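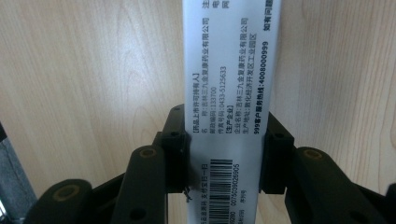

4.2 Where people look for a phone number

I came into this part of the project thinking it would be the boring part. The plan was to give people a printed item from their own home (a bill, a toaster manual, a box of something), ask them to find a way to get in touch with the company behind it, and write down where their eyes and fingers went first. I figured everyone would flip the thing over and look at the bottom of the back. Plenty did! But the paths they took to get there, and what they did when the bottom of the back let them down, ended up filling most of my notebooks.

A quick word on the material. Over the two rounds, in Harport and in Fomham, we logged 1,275 printed items. I did the Harport homes and Wafula Rashidi did Fomham, and we swapped notebooks once we were both finished so each of us could code the other's pages. We fought over the word "found" for longer than I'd like to admit. Wafula wanted it to mean that the person read the detail out loud. I wanted pointing to count. We went with reading out loud, and I now think he was right, since quite a few people pointed with great confidence at a barcode.

Letters and bills were the easy ones. People go straight for the top right corner, and if the number isn't there they turn to the second page and run a finger down the left side. Older participants did this almost without looking. Younger ones often reached for a phone first and had to be reminded that the task was on paper (one of them sighed at me, which I wrote down).

Manuals were slower. The typical Rivas appliance booklet in our set has its contact page just inside the back cover, after the warranty, and people who owned more than one Rivas product went right to it. People who didn't started from the table of contents, gave up, and thumbed backward. I'd call that learned layout: you know where the number lives because this company put it there last time. Dorier booklets move the page around from one product to the next, and Dorier owners got no help at all from having seen one before.

Packaging is where it gets messy, and where I have the most to say. A box has no first page. Contact details get tucked on side panels and flaps, next to the maker's name and the address, and often in the smallest type on the whole package. They also tend to run in a different direction from the front of the box. Figure 2 has a strip of printed card, most likely from a medicine package, with the text in Chinese: a bracketed heading for the marketing authorization holder, then the company name, a postal code and a fax number, each on its own line. I like the labeled line as a layout. If you can read the label you know what the digits after it are for, and a postal code doesn't get mistaken for a phone number. In our own English-language set the digits were often run together in a block with no labels, and that was exactly the mistake people made. They read out lot numbers. They read out a date, once, and then asked me if it was long distance.

Direction mattered more than I expected. When the details were printed sideways compared with the brand name, people turned the box, lost their place, and started over from the front. Trinidad Palacios, who helped me with the coding scheme, suggested marking each restart with a small loop in the margin. Some of my pages look like knitting.

Type size mattered less than people told us it did. Nearly everybody complained about it afterward, and I believe them, but in the notebooks the small type mostly slowed down the reading and not the finding. I wouldn't lean on this too hard. Most of our visits were in kitchens during the day with good light, and we let people get their glasses.

One thing I'd do differently is ask about the last time they really needed to call a company. We left that for the exit chat, and by then folks were ready for us to go home. The answers we did get were great (a freezer door, a wrong bill, a missing table leg), but they're too patchy to count, so I've kept them out of Table 3 and come back to them in Section 5.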